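Learning to Hold the Probe

The course begins before anyone switches on a machine. On the morning I visited the Fliltham training center, 14 people sat in a low room with their coats over the backs of their chairs, passing around a block of firm gelatin and a dead probe. They were asked to press the probe into the gelatin and hold it still for two minutes. Most could not do it. Their hands crept, the angle changed, and the instructor walked behind them and moved their elbows down to the table.

Elis Price has taught bedside ultrasound here since leaving full-time emergency work. He trained as a nurse, then as a sonographer, and he speaks about scanning the way a driving teacher speaks about parking. He wants the heel of the hand resting on the patient. He wants the gel bottle where it can be reached without looking. He does not talk much about anatomy on the first day.

"People arrive having watched a lot of videos," he said. "They know what a gallbladder looks like on a screen. They have never had to find one under somebody's ribs at the end of a shift."

The students that morning were mostly family doctors and physician assistants from small hospitals, along with two paramedics who had driven in the night before. Several said the same thing about why they had signed up. Their hospital had bought a portable scanner, it had been put on a cart, and the cart had stayed in a hallway. A scanner is easy to order. Getting staff to the point where they trust what they see on it takes months.

The Fliltham program is built around that gap. Students attend two days of classes, then return to their own workplaces and collect supervised scans over the following months. A reviewer looks at each saved clip and sends back comments. The comments are short. Price showed me a few with the patient details removed. One read, "Too much depth, start again shallower." Another read, "Good window. You stopped before you got to the bottom of the kidney."

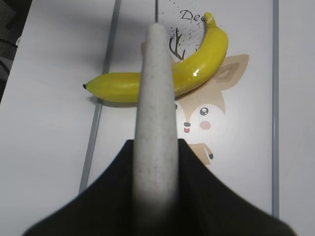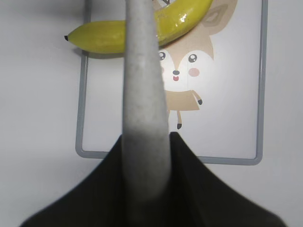
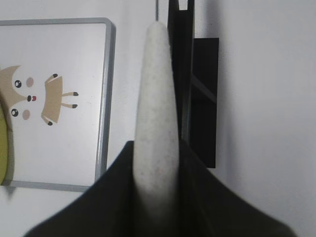
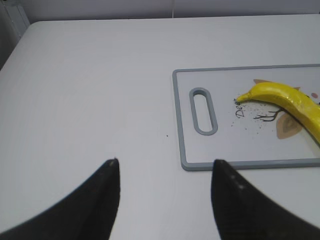 The review stage is where most people drop out. A busy clinician can find time for two days away but has trouble finding 20 spare minutes on a ward. Some students send in a batch of scans during the first week and then nothing until November. The program now asks each hospital to name a local supervisor before it will accept a booking, and it asks that person to set aside one afternoon a week. Price says hospitals that agree to this tend to finish their people. Hospitals that argue about it tend not to.

Cost is the other problem. The fee is $700 for the classroom portion, with the reviews included, and small hospitals have to cover the missing shifts as well. One physician assistant told me she had used vacation days to come. Her manager had approved the fee but could not find anyone to work for her.

By the afternoon the group had moved on to live models, who lay on exam tables and chatted while strangers looked for their livers. The room was noisy. Students worked in pairs, one scanning and one watching the screen, and swapped when told to. The paramedics were quick and a little rough. A doctor who had been in practice for 19 years spent a long time on a single view of the heart and would not give up the probe until she had it. When it finally came up she froze the picture, measured nothing, and handed the probe over.

Price is careful about what the training is for. A bedside scan answers a narrow question, such as whether there is fluid in the belly or whether a lung has collapsed. It does not replace the full study done by a radiology department, and he repeats this often enough that the students began finishing the sentence for him. He also spends an hour on what to write in the chart when the view is poor. His advice is to say that it was poor and order the other test.

There has been talk of moving part of the first day online. Price is in favor of putting the physics lectures there, where people can stop and replay them. He wants to keep the gelatin.

At the end of the session the students wiped down the probes, wound the cables loosely as they had been shown, and wrote their names on the sheet for the next day. The first exam table was booked for eight o'clock. The doctor who had wanted the heart view put herself down for it.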